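I spent an afternoon at the Belhaj open house and came home with sore feet, two free pens and a head full of robots

14 comments

So my neighbor Amber Martens talked me into going to the open house at Belhaj in June, mostly on the promise of free iced coffee, and I am so glad she did! They build software that teaches robots to find their way around buildings, and once a year they let regular people wander in and ask dumb questions. I asked plenty.

We started in the big hall, where a delivery cart called Dindetti was rolling back and forth between two desks. It does 28 trips on a charge, and it stops dead if you step in front of it (Amber tested this more than once, sorry Amber). There was a long line of kids waiting to put stuff in the tray, so we moved along.

The part I liked best was upstairs, in a stuffy little room with maybe too many chairs. Habibur Wanigasekara runs the simulation side, and he showed us how they practice indoors-type driving on a computer long before anything with wheels gets near a real hallway. They have 50 virtual homes and had done 3,794 practice runs in them so far. He wants to hit 4,000 before the summer break – there's a cake riding on it, apparently.

He put some of the simulator views up on the wall and I got completely sucked in. It's like a video game where all you do is look at floors.

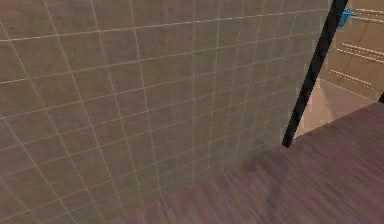

Tile wall, blurry wood floor, and a lighter room past the black bar. All computer-made!

I asked Habibur why the homes were so plain and he laughed and said I should try building one. Fair enough. Then Amber asked if it could learn her house, with the dog and the shoes everywhere, and that turned into a twenty-minute conversation – I went and got us more coffee.

Parking is awful, by the way. Go early and use the lot behind the bakery.

Share this post · 9 shares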